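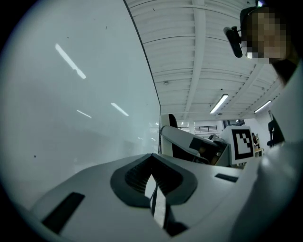 Kendelska House, Pirkdale. September inspection.

Fire and general safety checklist, with comments
Building: Kendelska House (hostel, four floors and basement)
Present: Yannick Lacroix for the hostel, for all of it except the basement
Started 8.40 am, Wednesday

Marks used: OK, Poor, Fail, Not seen. Not seen means not seen. It does not mean OK, and last year's copy should not have been typed up as if it did.

1. Paperwork

1.1 Fire risk assessment in date
Poor. It is in date by the cover. Inside, it still refers to a night porter, and there has been no night porter since the desk was moved. Changing the date on the front page is not a review.

1.2 Alarm log kept up
Poor. Weekly tests are entered every week with the same time, in the same pen, in what looks like one sitting. Yannick says the tests are done and the book is filled in later from his phone. I asked to see the phone notes and was shown four of them, which did match. Fill in the book on the day.

1.3 Contractor's service report (alarm)
OK, with doubts. Vik left a one-page report saying "system satisfactory". It does not list which heads were tested. Ask Vik for the device list. If they say it is not normal to supply one, ask again.

1.4 Emergency lighting record
Fail. Monthly short tests recorded. No full duration test can be found for the last year. I was told it "would have been done with the alarm". The Vik report does not mention lighting at all.

1.5 Staff training sheet
Poor. Names are there, what they were trained in is not. Two signatures are from people who have left.

2. Ways out

2.1 Main stair clear from top to bottom
OK. Clear on all floors when walked at 9.15. The housekeeping trolleys were out on the second floor and parked on the correct side of the doors.

2.2 Rear stair clear
Fail. Two folded beds and a rolled carpet on the half-landing below the third floor. The label on the carpet says "temporary". The dust suggests otherwise. Remove today.

2.3 Final exit doors open without a key
Main entrance OK. Rear door Poor: the push bar works but the door drags on the threshold and wants a shoulder behind it. I can do it. A twelve-year-old on a school trip may not. Plane the bottom edge or lower the threshold, and do not settle for a sign saying PUSH HARD, which was suggested.

2.4 Outside route from rear door
Poor. The bins had been pushed back to the wall but the marked line on the ground shows where they usually stand, and it is across the path. Move the line and the bins will follow, or so I am told.

2.5 Signs
OK. One arrow on the first floor points to the rear stair by way of the linen room. It is technically correct if the linen room is unlocked. It was locked. Take the arrow down.

3. Fire doors

Every corridor door was tried, and a sample of bedroom doors chosen by me on the day. Doors that management would like me to look at are always very good doors.

3.1 Room 112
OK. Closes fully from any position, seals sound, gap even.

3.2 Room 115
Poor. Closes but does not latch unless pulled. The closer has been backed off, probably after complaints about noise. Adjust it and put up with the noise.

3.3 Room 251
Fail. The strip in the top edge has been painted over, and along the hinge side it is missing. The hostel's own quarterly sheet gives this door a tick in every column. I would like whoever ticks the sheet to walk round with me next time.

3.4 Room 414
Fail. The replacement door was supplied by Gandance and fitted in spring. It may be a perfectly good fire door. There is no label or plug on it that I could find, the invoice says only "internal door, white", and the frame is the old one. A door that is described as fire rated in an email is not fire rated for my purposes. Get the certificate, or treat the room as out of use for guests until you have it. Yannick was unhappy about this, and I understand why, as it is one of the larger rooms.

3.5 Corridor doors, ground to third
OK. Hold-open magnets let go when the alarm was sounded. All doors closed.

3.6 Corridor door, fourth floor
Poor. Released with the others, then stopped a hand's width short on the new carpet. It had been closing "fine last week". Trim it.

3.7 Kitchen door
Fail. Wedged open with a tin of tomatoes. Wedge removed at 9.50. Back in place at 10.30. If the kitchen gets too hot with the door shut then the extract needs looking at, and see 5.3.

4. Alarm and detection

4.1 Panel showing normal
OK. No faults, no zones isolated.

4.2 Zone plan beside panel
Poor. Shows the building before the first-floor dormitory was split in two. Anyone reading it in a hurry would go to the wrong end of the corridor.

4.3 Call point tested
OK. Second floor, rear stair. Bells heard on every floor. Yannick stood in the far shower room on the fourth with the water running and says he could hear it. I then stood there myself and could also hear it, but only just. Recommend a sounder closer to the showers.

4.4 Detectors uncovered
One Fail. A shower cap over the head in a first-floor dormitory. Taken off in front of me. The guests blamed earlier guests. Check heads at every bed change and write it down.

4.5 Link to monitoring centre
Not seen. I was told that it works. I was told the same at my previous visit. Please arrange a live test while I am there, and have the account password to hand this time.

5. Kitchen and laundry

5.1 Fire blanket and extinguishers
OK. In place, in date, right types. The blanket is hung next to the hob where you would have to reach past a burning pan to get it. Move it to the door side.

5.2 Gas shut-off marked and reachable
OK.

5.3 Extract filters
Poor. Greasy to the touch. The cleaning rota says weekly. I would accept fortnightly if it were true.

5.4 Tumble dryers, lint
Poor. Filters clean. Behind the machines, a good thick mat of lint. People clean the part they can see. Pull the machines out once a month.

5.5 Dryers left running overnight
Not seen, obviously. The notice says last load 9 pm. There is no timer on the supply, so the notice is all there is. Fit a timer.

6. Electrical

6.1 Fixed wiring report
OK. In date. The remedial items are signed off with proper descriptions, a pleasant change from the rest of the folder.

6.2 Portable items
Poor. Stickers present on kettles, lamps and the vacuum cleaners. A fan heater in the office has a sticker that plainly belonged to something else. Yannick agreed to bin the heater. I did not see it go in the bin.

6.3 Extension leads
Fail. Second-floor dormitory, one block lead plugged into another to reach the far bunks, with phones charging on the mattresses. Guests will always do this if there are too few sockets. Telling them off at check-in has been tried and has not worked. Put sockets by the bunks.

6.4 Scooter and bike batteries
Poor. House rules say no charging indoors. One charger seen under a bed on the third floor, unplugged. Either provide somewhere outside or accept that the rule is for show.

7. Basement

Seen without Yannick, who was called to reception.

7.1 Boiler room kept clear
Poor. Paint, Christmas decorations, a stack of old registers. None of it touching the boiler. All of it will burn.

7.2 Boiler service
OK. Tag and paper agree with each other.

7.3 Pipes sealed where they pass through the ceiling
Fail. Pink foam. Foam of that colour is sometimes the right product and the tin is sometimes kept to prove it. No tin, no paperwork. Have it looked at by someone who will put their name to the answer.

7.4 Carbon monoxide alarm
OK. Tested with button.

8. Things to do, in this order

Today: clear rear stair, remove kitchen wedge, separate the leads in the second-floor dormitory, take down the linen room arrow.
Within seven days: 115 closer, fourth-floor corridor door, rear exit door, laundry lint.
Within one month: 251 strips, certificate or new door and frame for 414, full emergency lighting test with a written result, basement ceiling, new zone plan.
By next visit: everything else.

Comment from the hostel (Y. Lacroix): "Stair cleared at lunchtime. The tins are now locked in the dry store. We were assured by the supplier that the door on 414 is compliant and will forward their email."

Inspector's reply: Thank you for the stair. Please see 3.4 regarding emails.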